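# Toppings table, Evbridge

This page is all about the toppings table: the one where you take your little dish of something plain and walk away with a mountain. If you want the puddings themselves (the lemon thing, the rice pudding, the one that collapsed) they're on the Plumach page, and I'll get round to more of those in October.

I love a toppings table. I love it more than the pudding, if I'm truthful, and I've gone on loving it well past the age when you're supposed to move on to cheese. When I was small we had one tub of hundreds and thousands in the back of the cupboard and it was brought out for birthdays and nothing else, and it had gone a bit pale by the time I was old enough to reach it myself. So now that I'm in charge of my own cupboard there are 7 sorts of sprinkle in it, and I regret none of them.

## What goes on it

It changes every time, but there's a backbone. Something chocolatey, something chewy, something that's mostly there for the colour. After that I just have a rummage.

For the chocolatey bit I chop a bar by hand with the big knife. You get shards and dust and a few proper lumps, and the dust is the best part because it gets into everything. Chips from a packet are fine too (I've used plenty), only they all taste like the same mouthful. Dark for me, every time. Milk disappears under ice cream.

Chewy is harder. Dried cherries are lovely but they clump, so I pull them apart and toss them in the tiniest bit of icing sugar the night before. Raisins I've given up on, because they always come home again. Chopped apricots went down very well once and have never been touched since, and I can't explain it!

Crumbs are my weakness. Any biscuit will do as long as it's plain and has a bit of snap, and I bash it in a bag with the rolling pin until I feel better about my week. The last lot were Salleo, the thin ones from Flores on the corner, and I'd only gone in for milk. If you go on a Friday they have the broken ones in a bag by the till for less, and you were going to break them anyway.

And then colour, meaning sprinkles. Sugar strands, little balls, the flat ones that look like confetti. I've weighed what a full bowl takes, out of curiosity, and mine wants 241 grams, which sounds like a silly amount until you see people with a spoon in their hand.

## Bowls, cases and so on

I used to put everything out in whatever I had, so you'd get a soup bowl next to an egg cup next to a margarine tub. It worked perfectly well and looked like a jumble sale. These days I'm a bit fussier. I like patterned paper cases for the small amounts. They're cheap, they stand up by themselves if you don't overfill them, and they go in the bin at the end, which matters a great deal to me at ten o'clock at night.

For the bigger amounts I want a bowl, and I want a bowl in a colour. A white table eats a white bowl. Blue is my favourite under sprinkles, since there's hardly any blue food to get lost against it (there are blue sprinkles, I know, I know).

Some things I've learned the sticky way:

- One spoon to a bowl, or you'll have cherry in the crumbs within 3 minutes.
- Keep the sauces at the far end. They drip on the way back, and at least then they drip over bare table.
- Napkins under the spoons. I put them cornerwise because it looks nicer, and they catch the crumbs.
- Don't fill the cases to the top, they tip. The bowls you can fill as high as you dare.
- Little spoons! Everybody takes the same number of goes whatever size the spoon is.

I make up enough for 40 dishes if it's a proper do, and for an ordinary Sunday I put out four or five things and call it a treat. The leftovers all go into one jar together. It makes a very odd topping, brown and pink with the occasional surprise, and it's wonderful on porridge.

Somebody emailed after the last gallery to ask whether you can set the table up the day before. Sort of. Sprinkles and chocolate don't mind at all with a plate over them, provided the room's cool. Crumbs go soft, so leave those in their bag until you need them. Anything sitting on something creamy has to wait till the last moment, as the dark bits bleed into the white and you end up with grey, and grey isn't a colour anyone wants on a spoon.

## The pictures

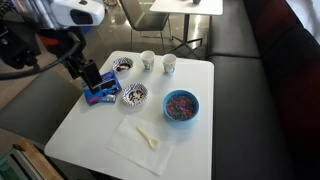 Sprinkles in the bright blue bowl, and the chocolatey things in their black and white paper cases over towards the back. 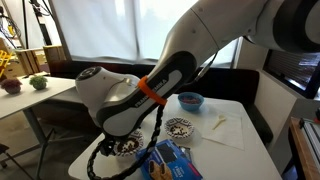

*Page last changed: 12 September 2026*

The second one has the two bowls with the black and white rims, and I do like that mixture, white with dark bits all through it. I'd eat it without any pudding underneath. Behind them is the light blue bowl with the reddish-purple pieces in it, a much softer blue than the sprinkle bowl, and I think the two blues would look smashing side by side. The little white spoon on its napkin is in both.

Still to do on this page: the recipe for the crumb mix with the salt in it, which I've promised to three separate people, and a better list of what keeps and for how long. If you've got a chewy topping that isn't raisins, please write and tell me. The address is on the front page, under the picture of the teapot.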